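Cahier de manips, février - campagne « bouteille », salle de conf du deuxième

Bon, je reprends le cahier à 14 h parce que ce matin j'ai tout noté sur un coin de feuille et que je ne me relis déjà plus. On en est à 881 démos cumulées sur la tâche, toutes pinces confondues, et l'objectif fixé avec Prallholm reste de livrer un lot propre avant la fin du mois. Aujourd'hui je vise 170 essais à la pince à main, patins magenta, sans changer de réglage en cours de route (je me connais, j'ai toujours envie de bidouiller !).

Consigne du jour : approche de face, pince grande ouverte, fermeture seulement quand l'objet est bien entre les deux patins. On garde le bazar sur la table, papiers, boîte à feutres, téléphone, câbles, tout. Les politiques entraînées sur le lot de Sitness se perdaient dès qu'il y avait trois bricoles autour de l'objet, alors autant leur en donner.

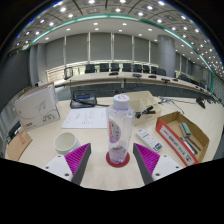
Côté vitesse, je me suis forcé à ralentir sur les derniers centimètres. Quand je vais trop vite, la trajectoire reconstruite saute et le script de tri de Hnatiuk me jette l'épisode, à juste titre d'ailleurs. J'ai perdu 30 essais comme ça avant la pause, tous dans la même série, et je les ai laissés dans le dossier « rebut » pour qu'on puisse regarder ensemble où ça décroche. À mon avis c'est le poignet - je tourne et j'avance en même temps, et le suivi n'aime pas du tout.

Autre chose à régler : le point de départ. Je pars presque toujours du même endroit, au bord de la table, coude collé au corps, et ça va finir par se voir dans les données. Pour la prochaine série je tire la position au sort avant chaque essai, et pareil pour la pose de la bouteille, debout ou couchée.

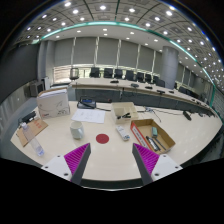 Pour les épisodes sans prise, on les étiquette « approche seule » et on ne les mélange pas au reste. J'en voudrais 500 à terme, c'est beaucoup, mais ils coûtent trois fois rien à enregistrer et Clidusley (notre outil d'annotation, pour ceux qui débarquent) les découpe très bien tout seul. Par contre il se trompe encore sur l'instant de fermeture, il le place trop tôt. Je corrige à la main en attendant la mise à jour, c'est pénible mais ça va assez vite une fois qu'on a le coup.

Reste la question de la hauteur de prise. J'ai mis « libre » dans le protocole et je commence à me demander si c'était malin, vu que chacun a ses habitudes.

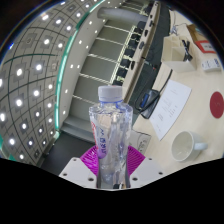 Marichka Hrynyshyn, à qui j'en ai parlé dans le couloir, trouve qu'il faut laisser libre mais noter la zone, bas, milieu ou haut, dans un champ à part. D'après elle, si on impose une hauteur maintenant, on jette la moitié de la variété du lot et on le regrettera au moment de l'évaluation. Elle voudrait aussi qu'on soit deux à tenir la pince, un jour sur deux.

Ça me va. J'ajoute le champ dans le formulaire ce soir et je repasse sur les anciens épisodes dès que j'ai un moment. À faire avant de partir : recharger la pince, vider la carte, renommer le dossier de ce matin.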